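Zhuoran Dong on Leaving a Coalition, and What Came After

Zhuoran Dong spent six years organizing for the Nistville Tenants and Workers Coalition. In November she resigned from its steering board, along with two others, after the group put out a joint march permit with an organization whose speakers had called for violence against landlords by name. She now runs a smaller group out of a storefront on Peng Street.

We met there at 9 in the morning. She had a folder of printed emails on the desk and referred to it often.

"I asked for one sentence," she said. "I wanted the coalition to say that we don't share a stage with people who tell a crowd to go to somebody's house. I wrote the sentence myself. It went through 30 emails and came out as a paragraph about how every movement has disagreements."

The coalition's statement was posted late on a holiday evening. It named no one. Dong said she read it on her phone in a parking lot and wrote her resignation the same night.

She does not think most members knew what was going on. The coalition listed 2,172 supporters on its mailing list at the time, and the decision on the permit was made by a handful of people on a call.

"Most of those folks signed up over rent or bus fares," she said. "They were never asked. When they did find out, some of them were told that raising it in public would help the other side."

I asked whether that argument had any pull on her.

"Sure it did. I made that argument to other people for years. I told a woman from the Zeltum apartments to hold off on a complaint until after the council vote. She was right and I was wrong, and I've told her so."

Her former colleagues see it differently. In a written reply, the coalition said the march had been peaceful, that it "does not police the language of partner groups," and that Dong had been given time to speak at two meetings. Dong agrees that the march was peaceful. She said she was cut off at the second meeting.
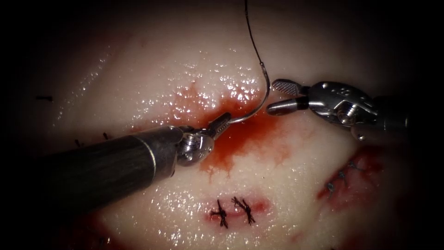

Starting over

The new group has 50 paying members and no staff. Its first campaign is against the county's contract with Wurner, the company that handles eviction notices for the court. Dong wants notices delivered in person and in the tenant's first language.

Any partner group has to sign a one-page agreement before its name goes on a flyer. The page covers threats, slurs, and who speaks to the press. Two groups have refused to sign it.

"That's fine. We had a smaller rally because of it," she said. "I'd still like them to come around by spring."

She has been called a sellout online, and a local radio host who used to mock her has invited her on three times. She turned him down each time.

"He wants me to come on and say the whole movement is rotten. I don't believe that. Rents here are still too high and the court still gives people five minutes. I left over one thing and I've said what it was."

Asked if she would go back, she looked through the folder for a while before answering.

"If they put out the sentence, I'd talk to them. It's still in here somewhere."

The county board takes up the Wurner contract next month. Dong has signed up to speak.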